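Ticket: Gidora mesh drops every evening
Status: open

Hi again! My Gidora router still drops the Wi-Fi, mostly after dinner. Last October it went weeks without a hiccup, so I doubt it's the house. I've done the reset with the paperclip twice and swapped the Keogh modem cable for a new one — no change.
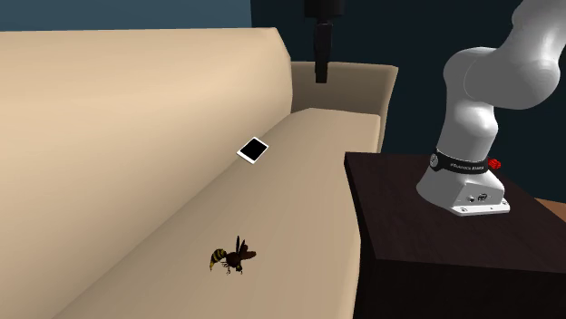

Speed tests next to the router come back at 50 down, which is what I pay for. Once I walk into the living room it falls to 9, and a tablet left lying flat on the beige sofa is the kind of thing that loses its connection first. The laptop in the kitchen hangs on a bit longer, then it goes too.

Update, Saturday, March 30, 2019. I moved the network to channel 9 like you suggested and had one good evening (I got my hopes up!). Then 18 drops overnight, all in the log I attached.

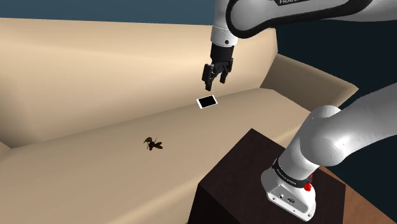

Brusell

Your reply asked about firmware. The admin page says I'm current, but the Predanside extender is a version behind and refuses to update. It gets to 29 percent and stops, every single time. I left it alone for over an hour once and it was still sitting there. 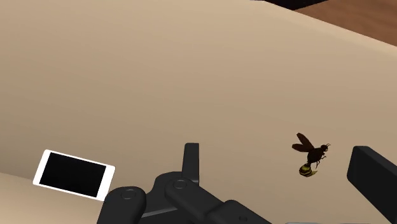
Plain beige surface, brown wood tone past the edge

Tonight I'll unplug the extender completely and run on the router alone. If you have an update file I can load by hand, please send me the link.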